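Okay it's decluttering month at our place and I have become a drawer person. A thread, because I'm too excited to keep it to myself!

1/ Started last Friday with the kitchen. Rule from my friend Yuk-lan Kuo: empty one drawer fully before you even look at the next. I've broken every tidying rule I've ever been given, but this one stuck.

2/ I found three bottle openers, a birthday candle shaped like a 9, and the warranty for a toaster we gave away when we lived in Flerberg. Also a Ullel tram ticket I'm definitely keeping (it's my favourite colour, leave me alone).

3/ Next trick: group by what you do, and forget about size. Stirring stuff with stirring stuff. My whole life I'd sorted by length like some kind of organ pipe enthusiast.
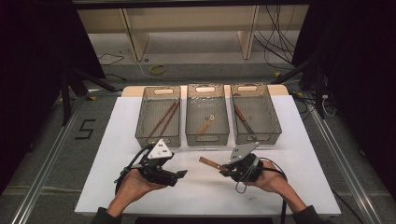 Chopsticks left, wooden one in the middle, blade on the right. Baskets!!

4/ Set a timer for 10 minutes and stop when it goes. I kept going on Sunday and ended up sitting on the floor at midnight reading old recipe cards. Lovely, but the drawer was still out.

5/ Shuk-fan Peng asked about the spice cupboard. Not ready. There is cumin in there older than my niece.

6/ Linen closet is next, then the shed in March once it's warmer. If you've got a good way to fold a fitted sheet, please, my replies are open!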